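Spent most of September on the grasp orientation code in Nevside, our pick-and-place stack. Writing down what changed before I forget.

The old planner took the mask of the object, fit a line through it, and used that angle for the wrist. Fine for long thin things. The problem is that a line has no direction, so the answer could flip by 180 degrees from one frame to the next.

With a symmetric gripper a flip shouldn't matter. It matters to the wrist joint. We'd get a target at 80 degrees, then one at minus 100, and the controller would start unwinding halfway through the approach.

First fix was the lazy one: keep the last angle and pick whichever of the two candidates is closer. Ten lines in the Filtutura node. That removed most of the spinning in sim.

It didn't help on the first frame, when there is no last angle. So now the planner checks both candidates against the joint limits and takes the one with more room left. Should have done that to begin with.

Test case I keep going back to is one marker on a bare table, seen from the wrist camera. White barrel, blue at both ends, nothing else to grab.
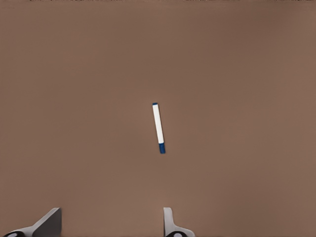

Wrist view in sim, fingers still well short of the marker.

The marker leans a little off vertical in this view. That's useful, because a small tilt shows up angle errors that a perfectly aligned object would hide.

Second problem was the grasp center. We were using the centroid of the mask, and the mask kept dropping the blue cap. The segmenter was happy with the white part and unsure about the rest, so the center slid up the barrel.

I now grow the mask along the fitted line until the depth falls back to table height, then take the midpoint. It's slower by a few milliseconds – not enough to care about at our control rate.

Numbers: 300 sim runs per version, same seeds. The old planner failed 117 of them. The new one failed 19. A failure is anything where the marker isn't between the fingers when they close, or where the wrist turns more than it needs to.

Of the 19, most are markers near the edge of the workspace where both candidates are bad. That's a base placement issue and I'm leaving it alone for now.

One more change, in tooling. The replay viewer used to load a whole run before showing anything. It now reads the first 50 frames and streams the rest. Kawaguchi, our logging package, needed a small index file for this. Old logs still open, just slowly.

If you're on the Pumham branch, rebase before you pull the planner. The config key for the wrist limits changed name and the old one is ignored without a warning. I'll add the warning.

Next up is the same test with two markers touching. The line fit is going to hate that.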